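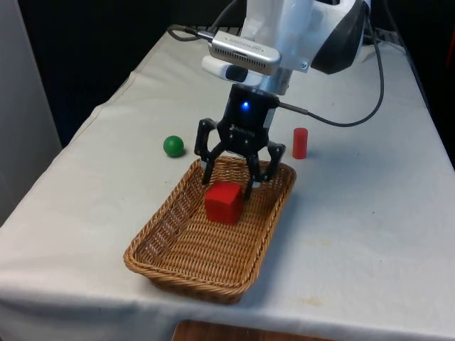

Wicker basket on a white cloth, red cube inside, ball and cylinder outside it.

Small-parts baskets: sorting, lining and care

Low rectangular baskets suit blocks, balls, pegs, game pieces and other loose items that get used at a table and put away afterward. The notes on this page cover basket size, the cloth under it, the order of work, and cleaning. Closed bins are covered on a separate page.

Size and shape

Measure the table before the basket. The basket should take up no more than a quarter of the working surface, with the long side parallel to the table edge. A rectangular basket stores flush against a shelf wall. Round ones waste the corners.

Keep the depth low. In a deep basket the small items migrate to the bottom and the whole load has to be tipped out to reach one of them. A depth of two average pieces is enough for blocks. Our own shelf baskets are the Brouwer low type, 246 mm on the long side, and fit two abreast on a standard shelf with clearance for fingers.

Check the rim before buying. Run a dry cotton cloth along the top edge and down each corner. If it snags, the weave has loose ends that will scratch painted pieces. Loose ends can be clipped flush with side cutters and touched with a drop of white glue. Let the glue cure overnight.

Cloth under the work

Lay a plain cloth before tipping anything out. White or another pale color shows small parts best. A patterned cloth hides them. The cloth also deadens noise and slows down anything that rolls.

Use medium-weight cotton, prewashed. Unwashed cotton carries sizing and lets parts slide. Pull the cloth flat from opposite corners and let the front edge hang over the table edge by a hand's width. Do not clip it at the front where sleeves catch.

A felt or foam pad under the cloth is optional. It helps on glass and stone tops. On a soft wood top it is not needed.
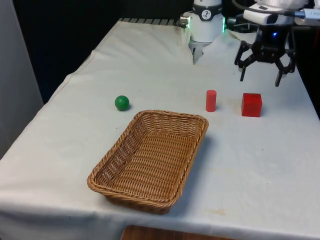 Ball, cylinder and cube set out on the cloth near the basket.

Order of work

1. Place the empty basket on the cloth first, long side toward you.
2. Set out the loose items beyond or beside it, spaced so that each can be gripped without touching the next.
3. Separate anything that rolls. Balls go in a corner of the cloth away from the open table edge.
4. Stand cylinders on end. A cylinder on its side behaves like a ball.
5. Load flat-sided pieces first, against the basket walls.
6. Load cylinders next, upright if the depth allows.
7. Load balls last, into the gaps.
8. Lift the basket with both hands under the base. Wicker handles and rims are not rated for a full load of hardwood.

For mixed sets, sort by shape before color. Shape decides how a piece packs. Color only matters when two sets share a basket, in which case use a divider of stiff card cut to the inside width less 2 mm.

When gripping a cube, take it by two opposite faces and lower it fully to the base before letting go. Dropping hardwood cubes from rim height dents the corners and in time breaks the weave of the floor. Balls are gripped across the widest point. Cylinders are gripped at mid-height; a grip near the top tips them.

Labels

Tie-on card labels are preferable to adhesive ones. Adhesive does not hold on wicker and leaves residue in the weave. Punch the card, thread with cotton string and tie to the short side so the label faces out on the shelf. Clirkow tag cards, sold in packs of 106, take pencil and can be reused after erasing. Ballpoint skips on the coated side.

List contents by type, not by count. Counts go out of date.

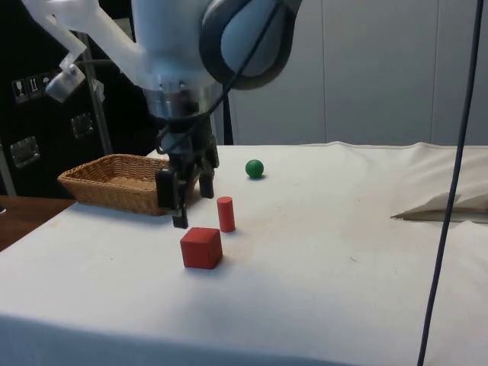

Low basket at the left, smaller pieces to the right on the cloth.

Marks on the cloth

Faint smudges near the middle of a work cloth are normal with regular use. Treat them before the next hot wash, as heat sets most of them.

Painted-block rub: dab with cool water and a little dish soap, leave ten minutes, rinse from the back.
Pencil and graphite: soft eraser first, dry. Wetting spreads it.
Oil or hand grease: dust with cornstarch, leave an hour, brush off, then soap.
Unknown marks: soak in cool water with oxygen bleach at the rate on the pack. Test on the hem.

Clemer 507 laundry soap has worked on all of the above except old oil. It is a bar and has to be worked in with a nail brush. Rinse until the water runs clear, or the residue attracts dirt at the same spot.

Line dry and iron while slightly damp. Store rolled on a cardboard tube. Folded cloths hold a crease, and a crease is enough to tip a narrow cylinder.

Cleaning the basket

Turn the basket upside down and tap the base with a flat hand. Follow with a vacuum and brush attachment on low suction, working along the weave. Wipe with a cloth wrung out in plain water and dry in shade with air on all sides. Direct sun makes wicker brittle and lightens it unevenly.

Twice a year, mist lightly with clean water and allow to dry fully. We do this in October, before the heating goes on, and again in spring. Very dry baskets creak when lifted and shed splinters into the contents.

Mold shows as gray or black specks at the base. Brush off outdoors, wipe with diluted white vinegar, dry for two days. If it returns, discard the basket and wash the contents separately.

Lining

A lining is only needed for pieces smaller than the gaps in the weave. Cut thin cotton to the base plus the height of all four sides, add a one-inch hem allowance, and stitch the corners square. Brovent cotton tape makes adequate ties. Fix at the four corners only, so the lining lifts out for washing.

Page revised 26 Nov 2025

Search tips... Go

Contact | Copyright Household & Workshop Notes. All rights reserved. | Back to top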